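Hard water and what we did about it

When we moved to Storkska in May I had never thought about water. The old apartment had soft water and I didn't know that was a thing you could be grateful for. Within 2 months the kettle had a crust on the bottom and the shower head was spraying sideways.

My neighbor Zerrin Sezer has lived on this street for years and she told me to stop buying the spray cleaners. White vinegar does the same job. I fill the kettle halfway with equal parts vinegar and water, bring it to a boil, turn it off and leave it for an hour. Then I rinse it and boil plain water once before making tea. The shower head goes in a bag of vinegar overnight, tied on with a rubber band. 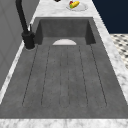 Keep vinegar off marble and other limestone-type stone. It etches the surface and the dull spot doesn't wipe away. I use a drop of dish soap and warm water on those, then dry with a cloth. Drying is most of the work with hard water anyway. If the water doesn't sit, it can't leave a ring.

We did get quotes for a softener. The first was 3,000 installed and the second was roughly 2,000, but that one didn't include moving the pipe under the stairs. Berkay thinks we should wait until the water heater needs replacing and do both at once. I agree with him, mostly because of the pipe.

For now I do the kettle every couple of weeks and the shower head when it starts to spray wrong. The washing machine gets a hot cycle with citric acid, no clothes in it. Zerrin buys hers in bulk and splits the bag with me.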